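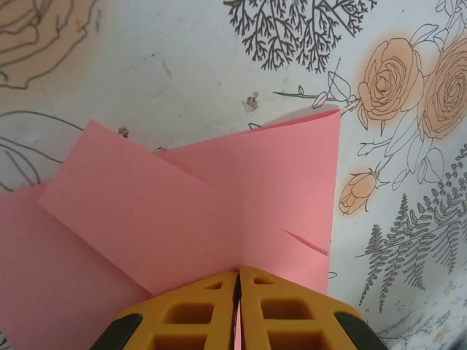
I wanted to talk about rules. Everyone who writes about robots wants to talk about what the things can do, and I've done plenty of that myself, but I'd heard that the small workshop team at Jeltovon had a rulebook for teaching and testing their arms, that they stuck to it, and that other places had started asking for copies. So I invited myself over for a morning, and got the person who looks after the rulebook to sit down with me (on a very wobbly stool, sorry again about the tea). She'd rather I left her name out, so I have. We started with paper. You might think two yellow fingers pressing on a fold of pink paper, with printed peach roses underneath, wouldn't need much of a rulebook. I certainly thought so, and I said as much.

"Paper's where we learned most of it," she told me. "A metal block forgives you. You can grab it badly and it's still a block. With paper, if you grab it badly you've got a new crease, and that crease is in the sheet for good. So the first rule we ever wrote down was about paper. It says a sheet that's been folded is a used sheet. You don't flatten it out and call it fresh."

I laughed, and she said people always do, and then she told me how it came about. They had been sent a batch of trials from another group, and the numbers looked wonderful, and then somebody noticed the same sheets had been going round and round. By the fourth or fifth go the paper practically knew where to bend! Now a new trial gets a new sheet, and the old one goes in a tray for people who are only practising. Practice goes don't count towards anything and they're labelled that way before they start. She was very firm on the "before".

The book itself is called Delier, after the street the first workshop was on, and it runs to 33 rules. It used to be a lot longer. The early version was built on a template they bought in from Gistedico, a safety consultancy, and she was polite about it, but you could tell it had been hard going.

"It was a perfectly good template for a factory," she said. "It had pages on fencing and floor markings. We've got a small arm on a table. What we needed was something that told you when to stop, what to write down and where to put your hands, and you had to dig for all three."

Where do you put your hands, then? I'd honestly never thought to ask. The Delier answer is that they stay behind the table edge from the moment the arm is live until the person running it says "clear" out loud. Waving doesn't count. Nodding doesn't count either. If the paper slips, you leave it slipped. If it blows on to the floor, you leave it there too, and the trial gets written up as it stands.

"That's the one new people hate," she said. "You see a corner lifting and your hand just goes. I've done it. We all want to help. But you've put your fingers near the gripper, and on top of that you've spoiled the trial, and quite often you don't even remember doing it afterwards."

I asked what happens if you do forget. I was half expecting a telling-off in the corridor. The trial is marked "touched" and kept. They had 1,282 trials on the books when I visited and 896 of them were what she calls clean, meaning that no rule was broken and no hand went in. The others are all still there, each with its reason next to it. I said that seemed like an awful lot of spoiled work to be so cheerful about. 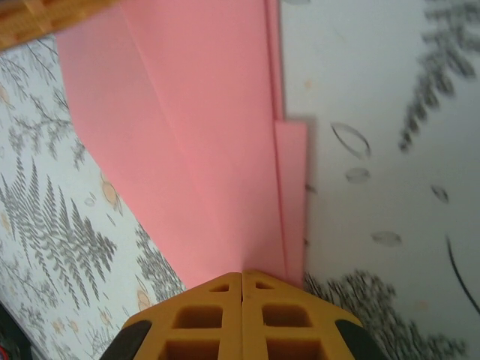

"They aren't spoiled, they're honest," she said. "If I only showed you the clean ones you'd think we were geniuses. And you can go back through the touched ones and see what made people reach. We moved a whole table after doing that."

The next bit was my favourite. Quite a few of the rules are about the surroundings, and I'd have skipped straight over those pages if she hadn't slowed me down. The background has to be noted every time, whether it's plain or patterned. Their sister workshop, Rai, used to insist on a plain grey top for everything, and the two sides argued about it all through January. Rai said a plain top was fairer. She said it was only fairer if you were planning to live in a plain grey house.

They settled it in the end with a rule that suits both of them. You may work on any surface you like, but you write down which, and you may not quote a result from one as though it held for another. "A fold on grey is a fold on grey," as she put it. The same goes for marks. If the surface has a stain or a scuff on it, you don't have to scrub it off, but you can't clean it halfway through a set either, as then you've changed something and probably not told anyone.

There's a grip rule as well. Before a set begins, whoever is in charge has to write down how hard the fingers are allowed to close, and that figure stays put until the set is done. No little nudges because it's nearly lunchtime and the last three went badly. If you want to change it, lovely, finish the set and start a new one. I asked if anybody ever sneaks a nudge in and she gave me a look that I'd call a yes.

I did push back on one thing. I wondered if all this writing down slows everybody to a crawl, and whether a smaller team, say 2 people with one arm and a Saturday job each, could possibly keep it up.

"They can't do all of it," she said, straight away. "I'd tell them to do the hands rule and the used sheet rule, and mark the touched ones. Leave the rest until there's someone to do it properly. A rule that you're half keeping is worse than none, I think, as everyone believes it's being kept."

I asked which rule she'd throw out tomorrow if she could, and she went for number nineteen, the one on how to name folders. It takes up most of a page. It has a table in it. She wrote it herself, apparently on a train, and she still has to look it up.

Anyone can ask Jeltovon for a copy of Delier, and they'll send the current version along with the list of rules they've dropped and why. I'd read the dropped list first.

Posted May 14, 2021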